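Subject: Re: [bench-arms] What to put in next year's budget for a second table?
From: Stuart Horrocks
Date: 23rd December

Hello all,

Good timing, I've just sent in our own list for the Plelteo project and I'm still rather excited about it! Answers under your points.

> We have one arm at Barkotberg and money for a second, but the quote
> from Adomaitis leaves very little over. Can the table and props wait
> until June? And is a two-fingered gripper enough for sorting work,
> or should we hold out for a hand?

1. Gripper. Two fingers, and spend the difference elsewhere. Our task at Drodholm is fruit into a basket, and the shapes are awkward enough to teach you plenty. The pomegranate has a crown and wants a careful approach.

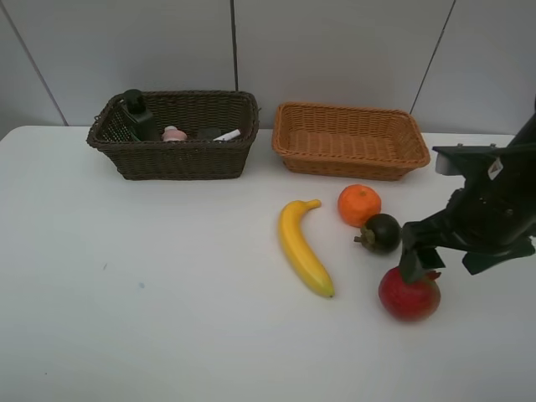

2. Table and props. Please don't leave these until June! An arm with nothing to pick up is a very dear coat stand. We put 400 down for props and spent 363, and that covered the artificial fruit, the wicker baskets and a box of spares. Get baskets in two colours if you can, one dark and one light, and choose a shallow one for the target – the fingers need room to come down over the rim. I'd go for a plain white top as well. Ours has picked up scuffs and I don't mind them a bit.

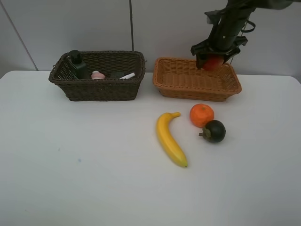

> Do we need real fruit as well, or will artificial do for the
> first year?

Artificial will do for the first year. It keeps its shape and you can lay out the same table every morning. Put a small sum aside for real fruit later on, when you want to test how hard the fingers squeeze.

3. Spares. Finger pads first, then cables. I allowed for 2 sets of pads and wish I'd asked for more, as the delivery took 51 days.

I can send the whole spreadsheet to anyone who'd like it, with the carriage costs on the second tab. Do tell us what you order – I'd love to see another table up and running!

All the best,
Stuart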